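Reports that write themselves, and who reads them

Plosance has finished its trial of Gustia, the report and assessment package sold by Kernov, and the subscription comes up for a decision in June. I was asked for a short item on how it went. The sales pages say it "adapts to any school". I have now heard this from four different suppliers in my working life and have yet to meet the school that didn't end up doing the adapting.

We ran it across Years 7 to 9, which came to 373 pupils and one full round of reports. Fedir Melnychuk loaded the timetable and the class lists. The import took an afternoon and mostly behaved, apart from double-barrelled surnames, which lost their second half. Kernov's help desk told us to correct them by hand, so Fedir did.
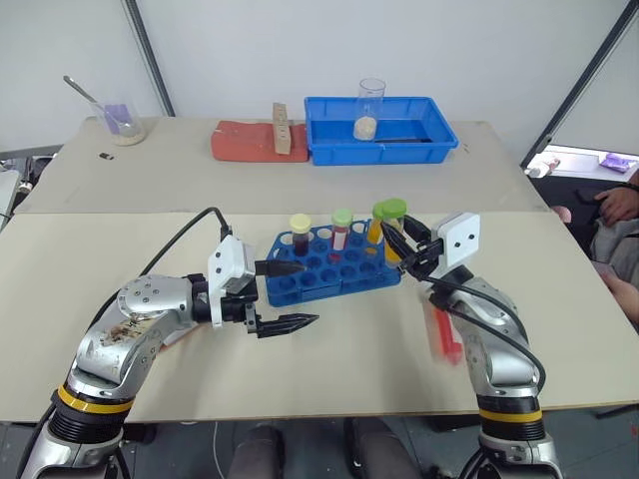 The comment bank is the part everyone asks about. Kernov supplies 959 ready-made sentences sorted by subject and level, and the teacher ticks the ones wanted. I read the science set from start to finish. There is plenty in it about "engaging with practical work" and very little about practical work. If you want to tell a parent that their child can grip a green-capped tube in a blue rack, as in the photo, and knows what ought to happen to it next, you will be typing it yourself into a box that stops at 50 words. Eleven of the sentences in the lower band differ by one adverb. I don't believe a parent can tell "generally secure" from "mostly secure", and when I asked in the staff room neither could we.

Then there is the matter of grades. We report effort on five points and attainment on our own descriptors. Gustia wants a single scale of nine and converts everything to it behind the scenes. You can rename the nine points to whatever you like, and this is what the brochure means by flexible. You can't have five of them. Olesia Vasylenko got round it by hiding four, after which the year average on the summary page came out wrong for every class in Year 8. She now works the averages out in a spreadsheet, as she did before we had the package.

To be fair to it, the printed report is clear and the attendance figures come through without anyone copying them across. Two colleagues said they finished earlier than last year. One of them also said she wrote less, and I'd like to know whether that was the same thing. 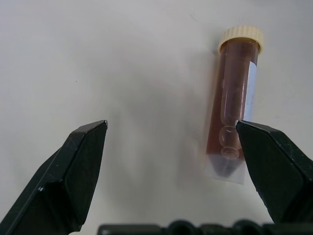

A conical tube with a cream screw cap.

On price, Kernov quotes 4,000 a year for a school our size, with training on top. I asked twice what the training costs and got a leaflet both times. Kovalchuk, who supply our present system, have offered to hold their fee and mend the attendance link. They offered to mend it last year as well, so I put no great weight on that.

My own view is that we should ask for another term on trial, at no charge, with the five-point scale working properly before anyone signs. If Kernov can't do that, it tells us what the support will be like once they have our money.

Comments from departments should go to Olesia by 15/05/2026. Please say which year groups you reported on and, if you used the comment bank, which sentences you had to change. General remarks that it was "fine" have been received already.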